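Cell Technician, Second Shift — Jekley, Brerkville

We have one tabletop arm cell and need one person to look after it. The last two ads for this job promised "cutting-edge automation." Most of the work is wiping, tightening and checking, and we would like to hear from people who don't mind that.

The cell has logged 1,043 hours since January. By our own records, about 70 of those went to stoppages, and the maker's brochure has no page for them. You would check the finger mounts at the start of each shift, clear the grooves of the table rail, re-teach positions after any finger change, and write down what you did in words the next person can read. 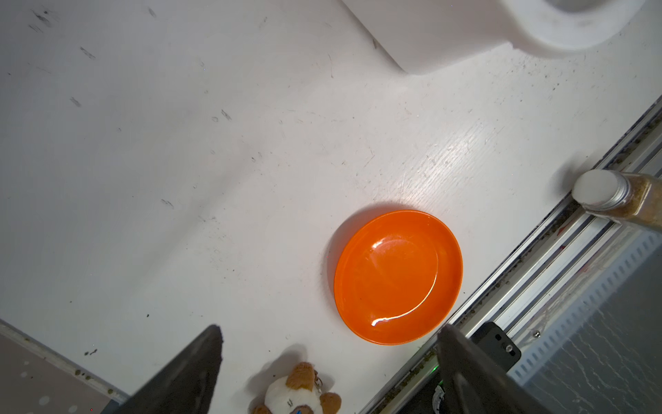 View from the wrist, with crumbs in the rail grooves and scuffs on the tabletop.

You should be able to use a torque wrench and read a wiring diagram. Experience on a big line is fine — we have interviewed people from Honda suppliers — but a small cell has its own bad habits. Certificates impress us less than a clear account of a fault you got wrong the first time. Please don't send us a paragraph on your passion for robots.

Seven-hour shifts, paid overtime, tools supplied. The start date is open.

Write to Bảo Lò, Cell Maintenance, Jekley, quoting job 71. One page is plenty.

Posted June 2023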